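Rechercher dans le carnet Rechercher OK

Carnet d'atelier, gare de Cernthorpe, relevé des quais et du bâtiment

11/5/22

Arrivé par le premier omnibus, quai 2. Temps couvert, pas de vent, bonne lumière pour les inscriptions. Marichka Lysenko m'attendait au pied de la passerelle avec les anciens plans. Yaroslav Stetsiuk nous a rejoints vers dix heures, il avait raté la correspondance à Derkach.

Objet de la journée : vérifier les cotes du quai 1 avant la reprise de la maquette du poste d'aiguillage, et relever le texte des deux plaques du hall. Le plan que nous utilisons depuis l'hiver vient d'une copie de copie et on a déjà trouvé une erreur sur la marquise.

Plaques. La première est à gauche du guichet, vissée directement dans la brique. Elle parle de l'ouverture de la halte, sans donner l'année de la mise à double voie. La deuxième est de l'autre côté, près de la consigne, et porte la date de l'inauguration officielle, qui tombe en juillet, plusieurs semaines après le passage du premier train de voyageurs. C'est ce décalage qui a trompé tout le monde dans le dossier. La fiche de Tamara Dmytriv prend l'inauguration pour l'ouverture. À corriger partout : fiche, légende du panneau 7, page d'accueil du relevé.

J'ai recopié les deux textes à la main et Marichka L. les a relus à voix haute. Il y a une faute dans la deuxième plaque (un accord), à garder telle quelle dans la transcription.

Quai 1. Longueur relevée au ruban, en trois portées : 788 pieds du heurtoir au nez de la rampe. Le plan donnait une valeur plus courte parce qu'il s'arrête au dernier candélabre. La rampe est postérieure, le béton n'a pas la même teinte et le joint est franc. Bordure en bon état sauf au droit de l'ancien passage planchéié, où les pierres ont été reposées de travers. Yaroslav pense que la reprise date du changement de rail. Je n'ai rien trouvé là-dessus dans les papiers de la ligne. Question à poser à Agnese Kalniņš, qui a dépouillé les registres de Trerent.

Marquise : sept poteaux de fonte, même moulure au chapiteau, sauf celui du bout côté Trerent, remplacé par un tube. Pas de marque de fondeur visible sous la peinture. On n'a pas gratté, pas d'autorisation. Entraxe régulier, notes de Yaroslav dans la pochette verte.

Passage souterrain : fermé, grille cadenassée. On s'est contentés de mesurer l'ouverture. L'escalier côté quai 2 est plus raide que sur le plan, à reprendre quand on aura la clé.

Poste d'aiguillage. L'étage est accessible depuis le mois dernier. La table des leviers est complète mais les plaquettes émaillées ont été interverties, le levier marqué « entrée voie d'évitement » tire en réalité la transmission du disque. On l'a suivi à la main jusqu'au pied de la tour. Ne rien remettre en ordre pour l'instant, noter seulement. Marichka L. a fait le croquis, avec la numérotation d'origine au crayon et celle des plaquettes à l'encre.

Le plancher est sain. Une vitre fêlée au nord, déjà signalée. Odeur de fuel dans l'angle du poêle.

Après-midi à l'atelier. Repris la maquette à l'échelle avec les nouvelles cotes du quai. Il faut rallonger la planche support, la rampe dépasse. J'ai recoupé une chute de contreplaqué, collée et serrée jusqu'à lundi. Le ballast déjà posé sur ce bout est à refaire.

Les traverses découpées par Zosus sont arrivées, un carton de 3000. Largeur correcte, longueur un peu forte par rapport au gabarit. Sur les voies principales ça passe. Sur la voie d'évitement il faudra les reprendre une par une à la cale, ou accepter l'écart. Marichka Palamarchuk est d'avis de l'accepter, Yaroslav non. J'ai laissé le carton ouvert sur l'étagère du fond avec un gabarit dedans, que chacun essaie.

Peinture de la marquise : le vert essayé la semaine dernière tire trop sur le bleu une fois sec. Nouveau mélange avec une pointe d'ocre, échantillon sur une carte, à comparer au poteau en plein jour et pas sous le néon.
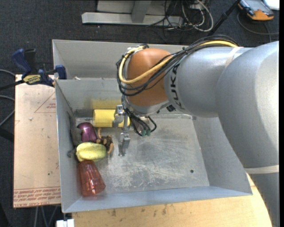
Rubrique : Matériel et voie

Aiguille d'entrée côté Derkach. Le cœur de la maquette accroche toujours au passage lent. Démonté, limé la patte de lièvre, remonté. Essai avec la rame courte : passe dans les deux sens. Avec la rame longue, le troisième bogie se soulève encore en pointe. La contre-voie est peut-être trop serrée, à vérifier au calibre avant de toucher au cœur une deuxième fois.

Signaux. Le disque rouge est câblé mais pas encore relié au levier. J'attends de savoir quelle numérotation on garde. Proposition : suivre celle d'origine sur la maquette et mettre l'autre dans la notice.

Horaires. Agnese a envoyé le scan d'un livret de service, bien lisible sauf la page de Cernthorpe, pliée au mauvais endroit. On y lit quand même un arrêt facultatif le matin et un croisement avec les marchandises en milieu de journée. Si c'est exact, la voie d'évitement servait encore à cette époque, contrairement à ce qu'on a écrit sur le panneau. Demandé un nouveau scan à plat.

À faire :
- corriger la date d'ouverture (fiche, panneau, page d'accueil), Tamara prévenue
- clé du souterrain, appeler la gare
- calibre de voie, rendre celui de Yaroslav
- colle blanche, il reste un fond de pot
- refaire le tirage du plan du quai 1 avec la rampe

Rangé à 18 h 30. Les plans sont dans le tube, le croquis des leviers est resté sur la table à dessin pour que Marichka P. le mette au net.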